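Jump ring

A jump ring is a small loop of wire, usually round, with a single cut in it so that it can be opened and closed. Jump rings join one part of a piece of jewelry to another: a clasp to a chain, a charm to a bracelet, an earring drop to its hook. They are among the oldest and simplest of all jewelry parts, and whole pieces can be built out of nothing else!

Making

Jump rings are made by winding wire tightly around a rod, called a mandrel, to form a coil that looks like a spring. The coil is then cut along its length and falls apart into separate rings. The quality of the cut matters a great deal. Side cutters leave one pinched end and one flat end, which never quite meet, while a fine saw blade leaves two flat faces that close up almost invisibly. A good saw-cut ring is a lovely thing to handle, and many makers who try them never go back.

Nearly any wire will do, including copper, brass, sterling silver, gold-filled wire, niobium and anodized aluminum, the last of which comes in a wonderful range of colors.

Size and aspect ratio

Rings are sold by wire thickness and inner diameter. Dividing the inner diameter by the thickness gives the aspect ratio, a number that chain weavers use constantly. It tells them whether a ring has room for the other rings a pattern calls for. Springy metals open up a little after coiling, so a ring may come out slightly larger than its mandrel.

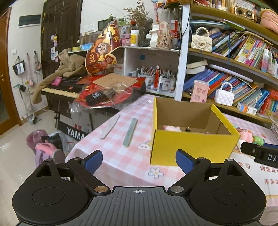

Two nail files and an open yellow box on a gingham cloth.

Opening and closing

The ring is held on both sides of the cut and twisted, one end toward the maker and the other away. Pulling the ends straight apart spoils the round shape and weakens the metal. To close it, the ends are moved back past each other once or twice with light inward pressure until they click together. Rings that carry weight, or that join fine chain, are often soldered shut.

Use in chain weaving

The Zoststead weavers' circle, founded by Filipa Seixas, is known for the Verkico weave, a dense and beautifully flexible chain in which each ring passes through the pairs on either side of it. Seixas taught it first as a bracelet of around 25 links, with a toggle clasp at one end, and later published a wider collar version in May 2018. Beginners usually start with a plain 2-in-2 chain, which uses the same hand movements and grows delightfully fast.

See also

Split ring
Mandrel
Lobster clasp
Byzantine chain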